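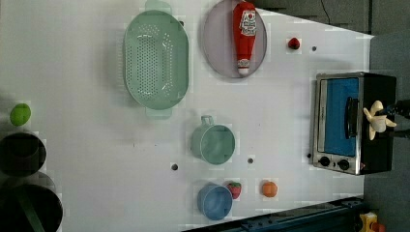

Re: [kitchen-swap] One box for the shared kitchen

On the list in May, Trirkeck wrote:

> We've settled on the Pellow starter set for the shared kitchen.
> Colander, plates, bowls, mugs, two pots and a countertop toaster
> oven, all in one order. It comes to 589 with delivery. The
> catalog says it covers "everyday cooking for a small household."
> If there are no objections by noon we'll go ahead.

Objection, or at least some questions before noon.

Who is the small household? I've cooked in that kitchen for 2 years and I can't remember wanting an oval plate. They don't stack with the round ones, and the round ones are what everybody already has. Same goes for an oval colander. Fine for rinsing berries, but try setting it in our sink, which is narrow, and tell me where the handles go.

The toaster oven is 135 if you buy it separately. I looked it up. So what is the rest of the money paying for? Bowls and mugs turn up on this list free every month. I gave away a perfectly good green mug in the spring and it took three posts before anyone would come get it.

Also, has anyone measured the counter? The oven has to sit somewhere with room to drop the door and still put a bowl down in front of it. The last one ended up on top of the fridge, and people were lifting hot trays over their heads.

The pots I might go along with. Ours are bad. But the catalog page doesn't give a size for either one, and "family size" is not a size. Ovby at least prints the quarts.

One more thing. Seo's old note said the outlet by the window shouldn't have anything over 2,000 watts on it. Is that still the case? I don't see a wattage anywhere in the Pellow listing.

I'd buy the oven and one decent pot and ask the list for everything else. If someone has the set at home and likes it, I'll listen, but please say how long you've had it.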